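Trying out the Listari hand-held gripper kit
Project report, Jasalow course, March

For my project I picked the Listari kit, mostly because it was the only one on the list I could afford to break. It cost 1215 with the spare pads, and our course budget covered 200 of that, so I was pretty motivated to like it!

The idea is simple. You hold the gripper yourself, do a chore with it, and the recordings go into software called Quinlan, where you trim them and mark the good tries. I wanted to know if a beginner could get usable recordings at home without a lab.

Setup took me a whole evening. The manual skips the calibration step completely (I found it on the Morkley support page) and my first batch was useless because of that. After redoing it I collected 1467 tries, and Quinlan kept 652 of them. Most of the rejects were me moving too fast – my wrist gets tired and I start rushing.

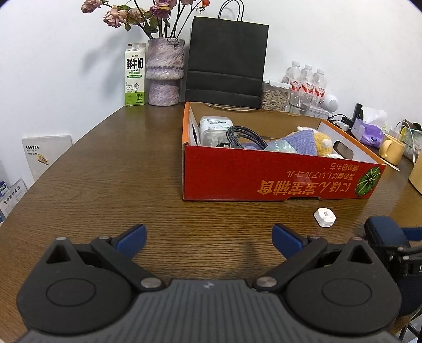
Soft stuff was my favorite part of the test. I wrote my task list around a messy box on a table, since neat rows of blocks felt like cheating. A knitted cloth, a fluffy yellow plush toy and a coiled braided cable in the same box make a decent mix, and the blue pads open wide enough that I never worried about the plush. Thin plastic bags are harder – I'd want grippier pads for those.

Would I buy it again? Yes, but I'd ask for a lighter handle and a manual with the calibration page left in. Next term I want to try drawers.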